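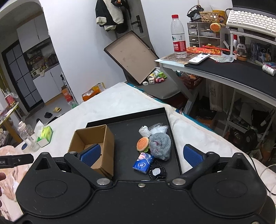
BROVIMBERG, Fri 7 June

So I got to go to the Wanar open day after all, and I have to tell you about it, even though my sister says I'm the only person alive who'd ride bus 345 to the end of the line to watch toys go into a box!

The big hall had the usual stuff (balloons, a man with a microphone, lukewarm punch), but the part I'd signed up for was the home visit. They send you out in little groups, and mine was three of us squeezed up the stairs at Leung Court to apartment 7, shoes off, coats on laps. Dayana Carrillo ran it. She had one of those voices that makes you sit up straight.

"It's a bedroom," whispered the old fellow next to me, Bogumił. He sounded thrilled.

It was a bedroom. A black tray on the bed, a cardboard box in the tray, and a little heap of things waiting to be put away - the plush hamburger, a gray fluffball, a blue packet. Kuo-hua Kao had the gripper and he didn't say a word the whole time. He'd bring those two blue pads in, close them, lift, swing over, let go. Then again. I kept holding my breath! Over a hamburger!

Dayana said the arm at the Dronasel plant would learn from this, from Kuo-hua's wrists basically, and Bogumił asked if it would learn his bad habits too. Kuo-hua smiled at that, just a bit.

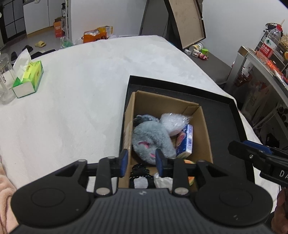
The box with the toys in, and the gripper open above it.

Afterward she asked who wanted a turn. I didn't think my hand would go up, but up it went. The thing was heavier than I'd figured, and I dropped the fluffball twice, once onto the blanket and once onto my own foot. The third time I got it. I felt the pads give a little against the fur and I thought of my grandmother's hands, how she'd pick up a chick from the straw, and I had to look at the ceiling for a second.

"Good," said Kuo-hua. First word all afternoon.

Bogumił wanted the hamburger, so I gave him the gripper and moved over on the seat.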